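Print this page | E-mail this page
Search Stiltasberg workshop pages Go

Hand-held gripper check, bench 3
Thu 25 August
Checked by: Zodwa Le Roux
Read over by: Wim Kramer

Our second go with the new sheet, and I like it even more than the July one! It's shorter, it asks for one thing per line, and you can do it standing at the bench with the tool in your other hand.

Before picking up
1. Fingers close flat along their whole length. OK. Lovely even seam on both tools.
2. Finger tips free of chips and sticky residue. OK. Left tool wiped with a dry cloth.
3. Bushings seated, none standing proud of the arm. OK. Pressed each one with a thumb, as the sheet asks.
4. Arms open and close without a catch. OK on the right. The left was a little stiff at the widest point, so see comments.
5. Screws marked with paint and marks still in line. One mark missing, redone.

Bench and surroundings
6. Cables kept off the working area and away from feet. OK.
7. Grommet hole clear, nothing small left near it. OK. Please keep looking at this one, the Bisht spacers are just the size to vanish down there.
8. Sleeves rolled, rings and lanyards off. OK.

Handling rules during work
9. Lidded containers: open the lid fully before the second tool comes in. Followed.
10. Steady the container from the side, never by the lid or the hinge. Followed.
11. Free hand stays behind the fingers of its own tool. Followed, and much better than last time.
12. Clear plastic inserts: close slowly, stop at first contact. Not tried today.
13. Tool put down with fingers shut. Missed once by me, sorry.

Log
Cycles on right tool since last service: 1,850
Limit before bushings are looked at under the lamp: 2,000, Manex sheet, page 24
Result: pass, with one item to follow up

Comments
Item 4: I took the left tool apart at lunch (great fun, you learn such a lot about how the arms share the load) and found a washer fitted the wrong way round. Turned it, put it back, and the stiffness has gone. Trí Phan will repeat items 1 to 4 on it before it goes back on the rack.

Item 10 is my favourite rule on the whole sheet. Holding by the side wall keeps both tools in plain view of each other, and new people pick it up in a morning. I'd happily see it moved up to the top of the section.

Item 12 needs a proper wording for "slowly". Suggestions in the Wikeck folder, please. 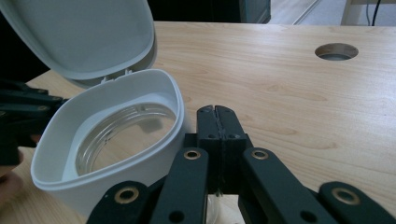

Petronella Mnguni replied that she would leave item 10 where it is but print it in bold, and that "slowly" could simply mean a count of three from open to closed.

Contact | Copyright Stiltasberg | Back to top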